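Workshop notebook, Tuesday (June)
Reissue of the Lulonley record, tape transfer and tour prep

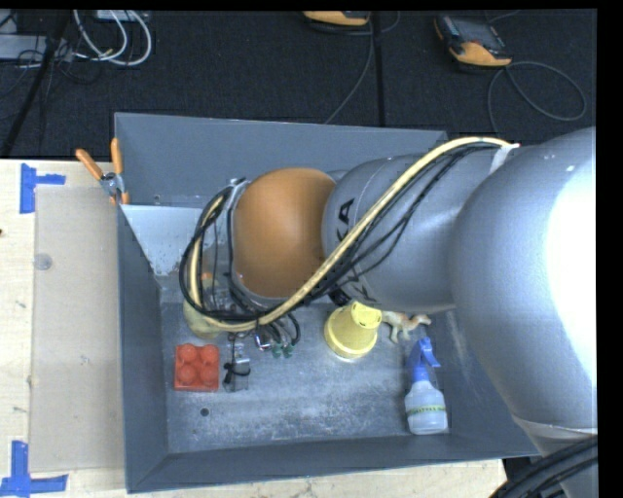
Robot arm with its hose and cable bundle, over the metal bin on the table.

Started 9:15. Both reels of side A were out of the oven since last night and back to room temperature. Reel 1 is the one Britta Brandes was worried about, with the splice before the second chorus of "Dallham." The old splice tape had let go at one corner. Cut it off, cleaned the adhesive with a swab, put on new tape and left it under the block while I lined up the machine.

Alignment tones on reel 1 are fine at 1k and 10k. The 100 Hz tone is short and has a dropout in the middle, so I set the low end by ear against the 1k and then checked it with the bass guitar on track 7. Reel 2 has no tones at all. Used the same settings and it sounds right to me. If anyone disagrees, the settings are on the strip of masking tape on the lid of the box.

Transferred side A in one pass at 96k, then a second pass of "Dallham" only, after lunch. The second pass is better. There is a little flutter on the held piano chord in pass one that isn't there in pass two. I kept both. File names end in p1 and p2. Please don't rename them, the session file points to them.

Things heard while it ran:

"Dallham" has a count-in that was trimmed off the original album. Four clicks on the drum rim and someone saying "slower." Britta may want it for the reissue. I left it on the front of the file.

"Tarneck Road" runs at 13 seconds longer than the sleeve says. The sleeve is wrong, or the fade was made earlier on the cutting master. We don't have the cutting master. Sent a note to ask if Lobo has it. They pressed the first run and may have kept a copy.

The vocal on "Winter Side" has a hum under it, 60 cycles and up. It is on the tape. I checked by pausing the tape with the machine still open and the hum went away. Can be notched out later, but go easy, it takes some of the chest out of her voice.

Track 11 on reel 2 is labeled "cello?" and has nothing on it until the last song. Then it is a viola.

Side B reels went in the oven at 2:40. Leave them until tomorrow morning. Do not open the door to look.

Track list question. The label wants 14 songs on the reissue. The album has ten. There are three outtakes on reel 4 that are finished enough to use. For the last one we have the radio version of "Tarneck Road," which is only on a cassette and sounds like it. Britta is for it, I'm not. We could use the piano demo of "Winter Side" instead, but the last verse has no words yet, she just hums it. Might be nice at the end of a side. To be talked over when the rest of the transfers are in.

On vinyl that comes to more than one disc can hold at a decent level, so it's a double or the extras go on a download. The plant quoted on 2,540 copies as a single disc. Need a new quote for the double before we say anything to the label.

Tour prep, second half of the afternoon. The opening show is at the Lulonley hall, 435 seats, no balcony. The house desk is digital and we can bring our own show file. I started one from the rehearsal recordings:

Vocal, channel 1, high-pass at 110, light compression, no gate.
Acoustic guitar, DI only. The pickup is quacky around 2k, pulled it down 4 dB.
Piano, stereo pair. If the hall piano is an upright we go to one mic on the back and I'll change it there.
Bass, DI and amp. The amp mic was out of polarity with the DI in rehearsal. Flipped it in the file, so don't flip it again on the stage box.
Drums, four mics. Brushes on most of the set.

Monitors: she wants herself and piano, hardly any drums. The drummer wants everything.

The band has not played "Dallham" live in years and the recorded key is too high now. They rehearsed it a whole step down and it sat well. The guitar part loses its open strings that way, so he's using a second guitar tuned down. That means a second DI and a mute between songs. Added as channel 14.

Cleaned the heads and guides at the end of the day. More shedding than I expected from reel 2, brown on the first two swabs, then clear. Low on swabs and on splicing tape. Ordered both.

Still to do: side B, reel 4, answer from Lobo, quote for the double, new low-end check on reel 1 if there's time.

Off at 6:20.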